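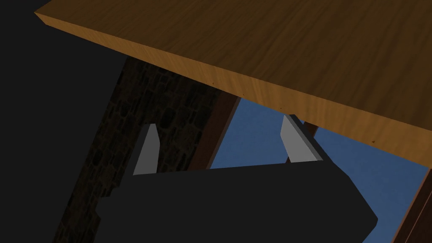 Trip Reports > Shop Visits > Robots

Two Hours at the Oltton Open Day With a Budget in My Pocket

I drove out to the Oltton open day on Tuesday with a notebook, a tape measure and permission to spend exactly nothing. We're a small shop. We make tables and benches, and for two years we've been saying that a robot arm ought to be doing the sanding and the lifting off the line. My job was to come home with a list of things to budget for, so that in January we can sit down and argue over real numbers.

First thing: get there early! Doors opened at 9 and by 10 the coffee line was longer than the line for the demos. I went straight to the planning corner, where they'll build your job in simulation before you've bought a single bolt. That was what I'd come for. I'd always pictured simulation as something car companies pay for, and it may well be the best money in the whole project.

The picture at the top is from that corner. It's all computer-rendered, stone wall and blue sky included, and you're looking up from below at the edge of a wooden tabletop with the two gripper fingers pointing up under it. That low angle sold me on the idea. I have spent my working life looking at tables from above, and the question of how much space there is under the edge for a great big black gripper body had never crossed my mind. The fingers are slim little things. The housing they sit on is wide, and it's the housing you have to plan for.

Ermanno Vitale was running the station and he was very patient with me. I asked him how much a gripper costs and he asked me how thick my boards are. I said it depends. He said, "Then so does the gripper." Fair enough. His advice was to write down the thickest board, the thinnest board and the heaviest finished piece before talking to any vendor, and to do it with the actual stock in front of you. (I had the tape measure in my coat and no boards to measure. Great planning.)

We talked a good while about reach too. I'd been looking at a bigger arm, mostly out of nerves, and he thought we should have the layout simulated with the smaller one first and see whether it gets to the far corner of our longest bench. If it does, that's money left over for a decent stand and some guarding. If it doesn't, we've found out on a screen.

What it costs, or what I wrote down

The simulation study was quoted to me at $4,000 for one cell, one product family and one round of changes. More rounds cost more, and I forgot to ask how much more. Lead time on the study is 14 days from when they get your drawings. Our drawings are mostly on the backs of other drawings, so I'm adding a week for that.

After that, Oltton wants 20 percent down with the order. Ermanno also told me to hold back another 20 percent of the total for the stuff that never makes it onto the quote – air lines, an outlet where you need one, spare fingertips, a day or two of somebody's time to learn the thing. My boss will hate that line and I'm leaving it in.

Two other names came up. Timen rents arms by the month, which sounds lovely until you read who pays for freight both ways. I'm still tempted, at least for a trial over the slow season. And Hedia does financing, but their table was all brochures and no person when I went by, and again when I went by after lunch, so I can't tell you a thing.

The talk after lunch

Raffaele Testa gave the one talk I sat all the way through. He runs Testa, a family furniture outfit a lot like ours, and he went through what he'd do differently with his first cell. He bought the arm first and the gripper second, and then had to buy a second gripper. He put the cell in the corner that was free instead of the corner where the work comes through, and moved it within the year. He got a good laugh out of the room with the moving bill, and I noticed several people writing fast.

I cornered him by the door and asked whether he'd start with sanding or with lifting. Lifting, he said, no hesitation. Sanding has dust, and dust has its own budget.

So the list I brought home goes: measure the stock, clean up the drawings, pay for the study, pick the corner, get the gripper settled, and then talk about which arm. I had it exactly backwards on the drive over – I'd already picked the arm's color.

Parking was free, the sandwiches were fine, and wear better shoes than I did. The floor is concrete all the way through.

3 comments

benchdog_lou
Does the $4,000 come off the price if you go on to order the cell? Our integrator did that for us but we had to ask.

planerhead
Second the bit on dust. We budgeted for the sander and then paid for the extraction out of the truck fund.

Marcy T.
Rented for a season before we bought. Freight hurt but we learned we wanted a completely different gripper, so I'd do it again.

We use cookies to remember your settings and count visits. By continuing to read you agree to our cookie policy. Accept | Manage choices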